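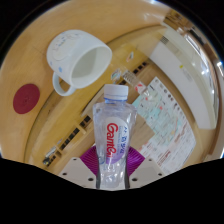 4.2 Response to update prompts

In the previous section we described how the Hudus client was installed on the office computers at Trosuvel and what it writes to its log. In the present section we look at what the employees did when the client asked them to install an update. We treat only the prompts which need a restart of the computer. The small updates, for example new virus definitions, are installed in silence and the user does not see them, so they are left out of all counts.

During the study period the client showed 1700 prompts of this kind. In 414 cases the user pressed "Install now" at the first appearance. In 600 cases the user chose "Remind me later" at least once. The remaining prompts were closed with the cross in the corner of the window, or they disappeared when the user shut down the computer. The log does not separate these two last possibilities. We tried to separate them by the time of the next shutdown event, but the clock on several machines was not set correctly and we gave up this attempt.

The hour of the day had a clear influence. Prompts which appeared in the first half hour after login were postponed more often than those which appeared shortly before lunch. This agrees with the remarks of Dilani Navaratnam, who managed the computers in the Prellville office during the study and who had already moved the prompts for her own department to a later hour before we started. We did not remove her department from the data. The change was made in December, before the first log file was collected, and it stayed the same until the end.

The wording of the prompt was less important than we expected. Two texts were used. The first text said only that an update was available. The second text gave also the expected length of the installation in minutes. Users who saw the second text did not install sooner, but they postponed fewer times before they installed. A possible explanation is that a user who knows the length can choose a suitable pause in the work. Another explanation is that the second text was shown mostly for short updates, and we cannot exclude this with the present data.

Figure 4. Bottle with white screw cap and oval label.

After the log was closed on 7 Jan 2019, Vinh Tôn and Hiếu Diệp held interviews with 9 employees. The interviews were done in Vietnamese or in English, as the person preferred, and the answers were later coded by Huệ Âu and checked by Tâm Đặng. Where the two coders did not agree, the answer was discussed until one code was chosen.

The most common reason for postponing was the fear to lose open work. Several persons keep many documents and browser tabs open for days, and they use these open windows as a kind of list of tasks. For them a restart means that the list must be built again by hand. One person said: "The update takes five minutes, but to find my place again takes the whole morning." A second reason was a bad experience in the past. Two employees remembered that after an update the shared printer was missing from the menu, and they had to ask for help in order to get it back. The printer problem was caused by a different product, Radwan, which had been removed from all machines before our study. The users did not make this distinction, and in their memory it was "the update" which broke the printer.

It was also mentioned that the prompt looks similar to advertisements. The window opens in the lower right corner, where free programs often show their offers, and it has the same rounded buttons. We did not ask about the look of the window in our list of questions, so we do not know how many of the others would share this opinion.

One limit of the log must be named here. When a computer is used by more than one person, the client records the name of the machine and not the name of the user. At the reception desk and in the storage room this is the normal situation. The repeated postponements on these machines may come from several persons who each postponed only once. For this reason the shared machines are shown in separate rows in the tables of Section 4.3, where we compare the laptops with the desktop computers.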